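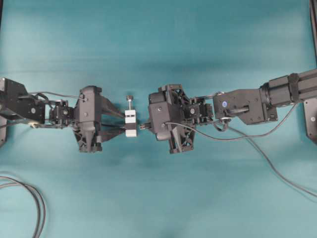

Home Essays Mending Garden Archive Contact

Put a cloth down first

I have strong feelings about cloths. I mean the plain bit of fabric you spread on the table before you start on anything with small screws in it, and I think the people who skip it are wrong, and I was one of them for most of my life so I'm allowed to say so.

For years I mended things on the bare kitchen table. Plugs, door handles, the kitchen timer, a radio that had been my aunt's. The table is a nice pale wood with a groove running down the middle where the two leaves meet, and that groove has eaten more screws than any carpet. If a screw missed the groove it rolled, and if it rolled it went under the cooker, and I am not pulling the cooker out for a screw. I've got a perfectly good bedside lamp, a Lilard, that's been held together with a slightly wrong screw since the April before last. It works fine. I see the wrong screw every single night.

Then I bought a length of teal cotton in the market at Ukimham, meaning to make a cushion cover (I did not make a cushion cover), and one evening it happened to be lying on the table when I sat down to take the back off a clock. I dropped a screw and it just stayed there. It sat exactly where it had landed, looking up at me, and I remember being quite cross about all those years.

So, colour. I've argued about this with more people than you'd think would be willing to argue about it. The usual advice is white, and I can see why, it feels clean and surgical. But so many of the little bits in a house are white themselves, or that off-white that used to be white, or grey. Blocks, clips, spacers, the pale plastic feet off things. Put those on a white tea towel and you'll be patting about with your palm like someone who's lost their glasses. Black's no good either, half of everything is black now and your screws will go and hide in the folds. Teal is my answer. Hardly anything inside a household object is teal! A pale part stands out on it, a metal screw stands out on it, and a black part stands out well enough. A decent mid-green would do nearly as well. Patterned fabric should be against the law.

It wants to be smooth, too. I'm not fanatical about ironing, and a faint wrinkle or two does no harm, it may even stop things wandering. Towelling is a menace though. The loops catch the threads of a screw and you lift up the part and the whole towel comes with it, and everything you'd laid out in order goes on the floor in a heap. I've done this twice. The second time I'd told myself it would be fine as I was only going to be a minute.

The other half of my argument is about holding things, and here I know I'll lose some of you. I think we're all far too keen on gripping small parts with our fingertips. Fingertips are wide and soft, and they cover up the very bit you're trying to look at. If you've got a block the size of a sugar lump with a screw standing up out of the top of it, you want it held by the sides, from something long and thin, so that you can see the head of the screw and get at it. Tweezers, long-nosed pliers, whatever you've got. Hold it low and keep it just over the cloth. Then when it slips (it will slip) it has a few millimetres to fall and something soft to fall on.

I've got a pair of long tweezers from Skimetti, which is the ironmonger's near the station, and they cost me less than a sandwich. I put off buying them for ages. I had some idea that tweezers were for people with proper hobbies, ships in bottles and so on, and that an ordinary person changing a hinge ought to manage with the hands they were born with. That's just pride. I wouldn't stir a pan with my hand.

While I'm being bossy, leave the screw in its part. This is the one that has saved me the most bother of all. When you've taken a thing off, turn its screw back in by a thread or two so that it stands there in its own hole, and put the pair of them down together. It looks a bit daft, a little block with its screw sticking up like a chimney, but you'll never have to wonder which screw went where. The alternative is the saucer, and I've come to hate the saucer. Everybody's dad had a saucer. You tip all the screws in together and they look the same, and they aren't the same, one of them is two millimetres longer and if you put that one in the wrong hole it comes out through the front.

I do realise there's a whole industry that would like to sell me something for this. Slaoui do a silicone work mat with moulded trays and a magnetic strip, and their catalogue has storage boxes with up to 300 compartments. Three hundred! I borrowed one of the mats for a fortnight and I didn't take to it. The trays decide for you how many piles you're going to have, and I never have that many piles, or I have one more. And the magnetic strip is all very well until you've got a brass screw. I gave it back and got my cotton out again, and when I'd finished I picked it up by the corners and shook it out of the back door, having checked it first, having learned to check it first.

People tell me it's not worth the faff. It's a minute's faff. You clear the mugs off, you spread the cloth, you smooth it with the flat of your hand, and I'd say by then you've already slowed down a bit, and most of what goes wrong with small jobs goes wrong from being in a hurry. I used to start on things standing up, with my coat on. Now I sit. My repairs aren't any cleverer than they were, I still can't solder to save my life, but I finish with the same number of bits that I started with and I couldn't always have said that.

The cushion, by the way, still hasn't got a cover. I did go back to the market for some more of the teal and they'd only got mustard, which I bought, and which is hopeless for brass.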